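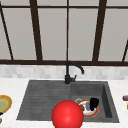

2 May 2019

Bench 2, adhesive shear, continued from the March batch.

Carried on with the tile adhesive comparison. Two products still in: Clostine (ready-mixed, tub) and Melis (powder, mixed at the ratio on the bag). Sodetel dropped after the March results, see Dörte's sheet. Backing board as before, primed one side only, primer left overnight.

Cure store held 23 °C according to the wall logger. Humidity trace has a gap between the end of last week and this morning. Bhavana thinks the logger battery. Replaced it, and the trace is continuous since. I have not corrected anything for the gap.

Pulled the Melis set first. Peak load on the first specimen 2119 N, clean break in the adhesive layer, no tile damage. Second specimen 1109 N, which is well outside the spread we had in March. Looked at the failure face: adhesive coverage on the tile side is poor along one edge, ridges still standing, so the bed was not collapsed properly when the tile went down. I would call that a making-up fault and keep it out of the mean, but the number stays in the table with a note. Liliana disagrees and wants it in, on the grounds that a fitter on site would do the same thing. To be settled before the report goes to Prullico.

Clostine set not pulled. Still soft at the centre when the spare was prised off, skin at the perimeter only. Glazed tile on primed board gives the water nowhere to go, and the tub stuff dries by losing water. Back in the store for another week. Same behaviour noted by Tullio on the larger format tiles, his book, not mine.

Jig: the lower clamp is marking the tile edges. Put a strip of 2 mm rubber in and reran the dummy specimen. Load curve has a longer toe at the start, as expected, peak unchanged within the scatter. Leave the rubber in for all remaining pulls and ignore displacement below the toe. Earlier curves are not comparable on displacement, only on peak.

Mixing notes for Melis, since the last batch went off early:
Water in first, then powder.
Slow paddle, 180 seconds, timed.
Stand five minutes, stir again by hand, no more water.
Anything still in the bucket after nearly two hours goes in the bin.

The old trowel has worn notches, down to roughly two thirds of nominal depth. That may account for the thin bed on the March specimens as well as the low one today. New trowel drawn from stores and marked with blue tape. Please do not use it for grout.

To do:
Remake three Melis specimens with the new trowel, slide each tile across the ridges when bedding.
Ask Serena Benedetti whether Prullico want soaked specimens as well as dry. The order only says "damp areas", and the tank needs booking if so.
Load cell calibration label runs out this month.
Copy the raw files off the bench machine, the disk is almost full again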